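3. 연구 방법

3.1 조사 대상과 자료

본 연구는 공유 주택 거주자가 공용 공간에서 물건을 어떻게 분류하고 보관하는지를 다룬다. 조사 대상은 벨몬테(Belmonte) 공유 주택 단지의 거주자이며, 이 단지는 개인실과 공용 주방, 공용 거실, 세탁실로 구성되어 있다. 개인실의 수납 면적이 좁아 거주자들은 식료품, 청소용품, 문구, 소형 공구 등을 공용 공간에 두는 경우가 많다. 선행 연구는 대체로 가족 단위 가구의 수납을 다루어 왔고, 혈연관계가 없는 사람들이 한 공간을 나누어 쓸 때 생기는 분류 기준의 충돌에 대해서는 자료가 적다. Mekdes Weldu의 공동 주방 연구가 예외에 속하는데, 이 연구에서는 물건의 종류보다 소유자를 기준으로 한 분류가 먼저 나타나고 시간이 지나면서 두 기준이 섞인다고 보고하였다.

자료는 설문과 면접, 보관 기록의 세 가지로 수집하였다. 설문은 거주자 전체에 배포하여 564부를 회수하였으며, 응답이 절반 이상 비어 있는 설문지는 분석에서 제외하였다. 설문 문항은 공용 공간 이용 빈도, 물건을 찾는 데 겪는 어려움, 다른 거주자의 물건을 옮긴 경험, 표식 사용 여부로 이루어졌다. 면접은 설문 응답자 가운데 참여에 동의한 43명을 대상으로 하였고, 한 차례에 한 시간을 넘기지 않았다. 면접 내용은 녹음 후 전사하였으며, 전사본은 면접 참여자에게 보내 확인을 받았다.

보관 기록은 거주자가 공용 선반에 물건을 넣거나 뺄 때 간단한 용지에 적은 것이다. 용지에는 물건의 이름, 넣은 위치, 소유 구분(개인, 공용, 불명)을 적도록 하였다. 수집된 기록은 약 2,000건이며, 같은 물건에 대한 중복 기록은 하나로 합치지 않고 그대로 두었다. 물건이 자리를 옮겨 다니는 과정 자체가 분석의 대상이었기 때문이다. 기록 용지의 보관과 입력은 날텔(Naltel)이 맡았고, 연구진은 이름이 지워진 상태의 자료만 전달받았다.

3.2 분류 기준의 부호화

보관 기록과 면접 전사본은 동일한 부호 체계로 분석하였다. 예비 분석에서는 분류 기준을 종류, 소유, 사용 빈도, 크기로 나누었으나, 기록을 읽는 과정에서 어느 쪽에도 들어가지 않는 사례가 많이 나왔다. 예를 들어 한 면접 참여자는 건전지와 양초, 손전등을 한곳에 두면서 이를 "정전이 되면 찾는 것"이라고 불렀다. 다른 참여자는 손님용 컵과 여분의 슬리퍼를 같은 칸에 넣었다. 이러한 사례는 물건의 속성보다 그것이 필요해지는 상황에 따라 묶인 것으로 보아 '상황' 항목을 추가하였다. 최종 부호 체계는 상위 항목 다섯 개와 하위 항목 11개로 구성된다.

부호화는 연구자 두 명이 따로 진행한 뒤 결과를 대조하였다. 불일치가 가장 많았던 것은 종류와 상황의 경계였다. 세제와 고무장갑을 함께 둔 기록은 청소용품이라는 종류로 볼 수도 있고 설거지라는 상황으로 볼 수도 있다. 이 경우 면접 참여자가 직접 쓴 표현이 있으면 그것을 따랐고, 표현이 없으면 두 항목에 모두 표시하였다. 소유가 불명인 물건은 별도로 집계하였다. 우산과 충전 케이블, 밀폐 용기의 뚜껑이 여기에 자주 등장하였다.

3.3 수납 용기의 조건

선반의 칸만으로는 물건의 경계가 분명하지 않다는 의견이 예비 면접에서 반복되었다. 이에 따라 공용 선반에 상자형 용기를 두고, 용기의 성질이 분류 방식에 어떤 영향을 주는지를 함께 살펴보았다. 비교한 조건은 투명도와 손잡이 구멍의 유무, 그리고 표식의 유무이다. 플라스틱 용기의 겉모습은 그림 1에 제시하였다.
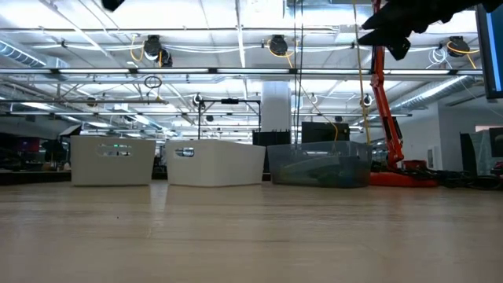 그림 1. 불투명한 흰색 용기와 반투명 용기

투명도는 면접에서 가장 자주 언급된 조건이었다. 내용물이 비치는 용기를 선호한 참여자들은 열어 보지 않고도 찾을 수 있다는 점을 이유로 들었다. 반면 불투명한 용기를 선호한 참여자들은 거실에서 보이는 선반이 어수선해지는 것을 꺼렸다. 개인 물건을 넣을 때에는 불투명한 쪽을 고르겠다는 답이 많았고, 공용 물건에 대해서는 의견이 갈렸다. 한 참여자는 속이 보이는 용기에 둔 간식이 더 빨리 줄어든다고 말하였으나, 기록 용지에는 수량을 적는 칸이 없어 이를 확인할 수는 없었다.

표식은 거주자가 스스로 붙이도록 하였으며 문구의 형식을 정해 주지 않았다. "주방 잡동사니"처럼 넓은 이름을 붙인 용기에는 소유가 불명인 물건이 모이는 경향이 있었다. "2층 공용 문구"처럼 장소와 종류를 함께 적은 용기에서는 그러한 기록이 드물었다. 다만 이름이 구체적일수록 들어갈 곳을 찾지 못한 물건이 용기 옆 선반 바닥에 놓이는 일도 있었다. 면접에서는 이를 "임시 자리"라고 부르는 참여자가 여럿 있었고, 임시 자리에 놓인 물건은 다음 기록에서도 같은 자리에 남아 있는 경우가 적지 않았다.

3.4 연구의 윤리와 한계

조사 계획은 2019년 3월 21일에 단지 운영사 투레티(Turetti)의 동의를 얻었고, 설문과 기록 수집은 그해 6월에 끝났다. 참여는 자발적으로 이루어졌으며 참여자는 언제든 기록 용지의 폐기를 요청할 수 있었다. 면접 인용문에서는 방 번호와 직업을 삭제하였다.

자료에는 몇 가지 한계가 있다. 보관 기록은 거주자의 자발적 기입에 의존하므로 급하게 물건을 꺼낸 경우가 빠졌을 가능성이 있다. 또한 한 단지만을 조사하였기 때문에 선반의 배치나 운영 규칙이 다른 곳에 결과를 그대로 적용하기는 어렵다. 냉장고 내부의 보관은 부패와 위생이라는 별도의 문제가 개입하므로 이번 분석에 포함하지 않았다. 4장에서는 소유 구분별 기록의 분포를 먼저 제시하고, 이어서 상황 항목에 속한 기록을 공간별로 나누어 검토한다.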